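Renting rack space with Drovgate: your questions

I've been answering the same emails for a while now, so I've put them all on one page. Last updated 2022-06-09.

Where is the data center?
Our main building is in Tinidberg, just off the ring road. We opened a second, smaller one in Estrella last August, and you can split your gear between the two if you like.

How little can I rent?
A quarter cabinet! Lots of places won't sell you less than a half, but I started out with one sad server myself (it lived under my desk), so I get it. Quarter cabinets are $200 a month in Tinidberg and a bit more in Estrella.

Is power included?
Yes, up to 3 amps on a quarter cabinet. Go over that and we bill you for the extra. We'll email you first, so it won't be a nasty surprise.

Which carriers can I connect to?
We have 4 in Tinidberg, and Punus is the one most people pick. A cross-connect is $99 to set up, then nothing monthly. Estrella only has Punus so far - I'm working on it.

Can I come in at night?
Sure, any time you want. Your badge works around the clock once you've done the short safety walk with me or whoever's on shift.

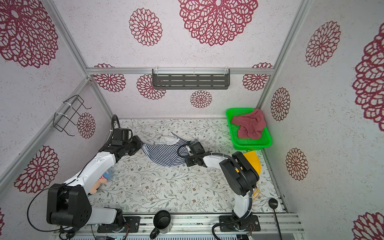 What if I can't get there myself?
Send us a ticket and we'll do it for you. Rebooting a machine or swapping a cable is free, and anything longer goes on your next bill. Please label your cables, I'm begging you.

Do I have to sign for a year?
Nope, month to month is fine. You do get a better rate if you sign for longer, so ask me for a quote.

How do I move out?
Give us 30 days' notice by email and book a loading dock slot.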